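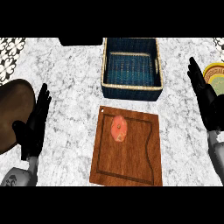 Kerslake Guesthouse

Kerslake Guesthouse is a small hotel in the old tannery quarter of Tretinska, a hill town above the river Coven. It has 397 sister properties fewer than most names in the trade – it stands alone, and has always been run as a single house – yet it is one of the best-loved places to stay in the whole valley.

History

The building began as a wool store and was turned into lodgings by the Dradent family, who put in the wonderful spiral stair that still links all 3 floors. Danica Rusnák took over the lease later and reopened the top storey, which had been shut up for years. She also brought back the August supper, a long and very lively meal served in the courtyard to guests and neighbours alike.

Rooms and kitchen

Rooms look out over either the courtyard or the river. The finest is the corner room on the top floor, with windows on two sides and a superb view of the weir. Guests share a kitchen on the ground floor, open until late, and breakfast brings fresh rye bread, plum jam and a soft local cheese.

Getting there

Bus 708 stops at the foot of the lane. The climb from there is steep but lovely, passing the old dye works and a row of walnut trees. On Friday the lane is closed to cars for the market.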